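Clearing and making a bed in a small room

Posted 06/11/2024

Quick one. You need 14 minutes, maybe less if the doona cover is already on. Works for a single or a double.

1. Clothes off first. Jumpers, jackets, whatever got dumped there. Don't try to straighten a sheet around them, you'll only do it twice.

2. Navy blanket up the head end for now, quilt folded back over the top half. That leaves you the bottom half to work on.

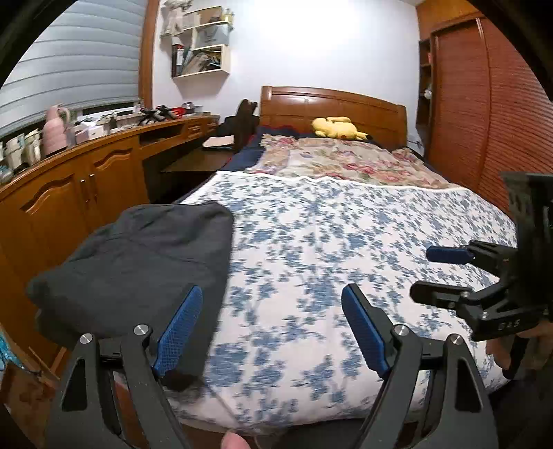

Quilt at the head end, dark grey top still to go.

3. Pull the sheet flat from the foot, then the sides. Small prints hide creases, so run your hand over it. Tuck the corners.

4. Jackets: zip done up, lay it face down, sleeves in across the back, fold in half from the hem. Collar stays on the outside. Hang it if theres a spare hook.
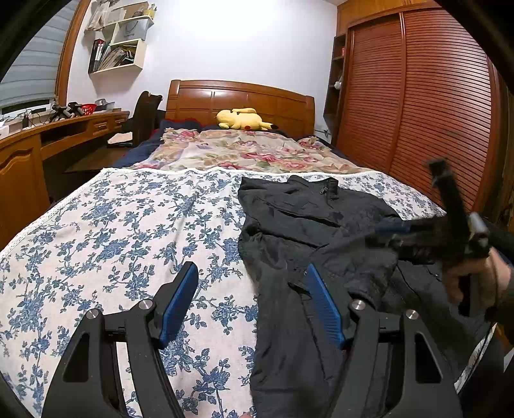

Black jacket on the blue floral sheet, not folded yet.

5. Blanket next. Shake it out, spread it edge to edge, then bring the quilt down over it. Leave a hand's width of sheet showing if it has a nice border.

6. Soft toys last, sitting up agianst the headboard.

Washing: florals on cold, inside out, dry in the shade. Lace edging goes in a mesh bag. Quilts every 7 weeks or so at our place, more in summer.

Next up: the desk and the cables. Should be up in December.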